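Workshop Practice and Small Stores Management
Handout 5: Keeping, Issuing and Returning Hand Tools
Module leader: Abrehet Moges
Revised 15 October 2025

5.1 Purpose of this handout

Students are expected to read these notes before the seminar on stores records. They cover the storage of hand tools, the issue register and the treatment of losses. The buying of tools was dealt with in the previous handout and is not repeated.

5.2 Sets and single items

A stores list should state whether an article is held as a set or as a single item. Spanners bought together but lent separately are single items. Hex keys are normally held as sets, and the holder forms part of the set. A set returned without its holder is to be entered as incomplete, even where every key is present.

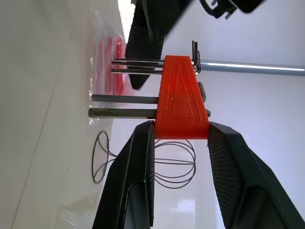

Figure 1. Hex keys in an orange plastic holder.

The reference number is placed on the holder and in the register. Keys are not marked one by one, as the marks wear off in use and small keys offer little room for them. The size of each key should be written in full in the register, with metric and imperial sets kept on separate pages.

5.3 The issue register

Each entry records the reference number, the name of the borrower, the time of issue and the time of return. Initials alone are not accepted. In the Titport exercise, the stores held 761 entries on the list, and most of the disputed losses were traced to entries in which the borrower could not be identified. Students should have the Titport sheets with them at the seminar.

5.4 The work surface

Tools on issue remain the duty of the borrower until they are signed back in. A light-coloured table top is preferred for fine work, as small dark parts show up well against it. 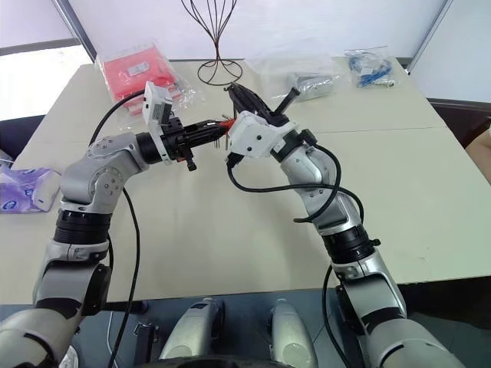 Figure 2. Work over a light cream-coloured table.

At the close of a session the surface is cleared and each tool is checked against the register before the store is locked.

5.5 Losses and write-off

A missing item is held as "not found" for one month and is then written off by the stores supervisor. The Habte method, set out by Obsa Adugna in the course reader, allows a second search before write-off and is the method used in the assessment.

Written work: 2000 words on the Skatmont stores list, to be handed in to Abenezer Tefera by the end of July.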